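Cables, Coffee and a Torque Wrench: A Morning With Radwa Ouazzani

By Maribel Palomino
Jun 16, 2024

Radwa Ouazzani already had her sleeves rolled up when I got to Fenby, and she put me to work before I'd found a place for my bag. "Hold this flashlight," she said. "No, lower. I want to see the back of the connector."

She looks after one robot arm. Just the one! It works at a kitchen counter, and she has been its keeper for 2 years, which makes her the person everybody texts when it does something strange. I had imagined a lot of laptop time. Most of what I saw was wiping, tightening and listening.

"I start at the base every time," she told me. "If the base has shifted even a hair, everything I check after that is junk." She has nine bolts on her list and goes over them with a torque wrench, ticking each one off on a card in pencil (pens die on the laminated cards, apparently, and she has opinions about that).

Then it's the cables. I asked what breaks most often and she didn't let me finish. "Cable. Always cable. The motors are fine, the gears are fine, and then some little wire gets bent the same way all day long and quits on you." Her rule is to leave enough slack for the joint to swing all the way without tugging, and then run it slowly through its whole range while she watches the loop. If it snags once, she re-straps it and starts over. She keeps a log of every snag going back to when she took over, and she's up to 29.

I wanted to know whether the kitchen stuff gets in the way. Wouldn't it be easier on a bare bench?

"Oh, much easier," she said, laughing. "But then I'd be setting it up for a bare bench. It has to get over the toaster and around an open drawer, so I check it with the toaster there and the drawer open."
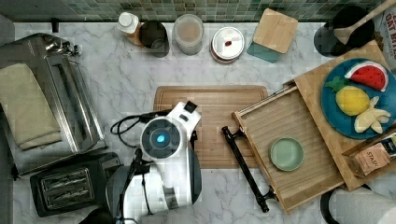 The arm at its counter, with the drawer pulled open beside the cutting board.

Crumbs are her other big enemy. She goes over the covers with a barely damp cloth, never a spray, and uses a soft brush where two covers meet. Every 300 hours she takes the covers off and cleans underneath, a job she likes to do alone with the radio on. "Þórey Hjaltested taught me that one," she said. "She'd do it in half the time and find a loose screw I'd missed."

And has she ever really wrecked something? She thought about it while coiling up a spare cable.

"In May I put a cover back with a strap pinched under it. Took me a whole afternoon to find. I kept blaming the software." She dropped the cable in its bin and asked if I could hand her back the flashlight.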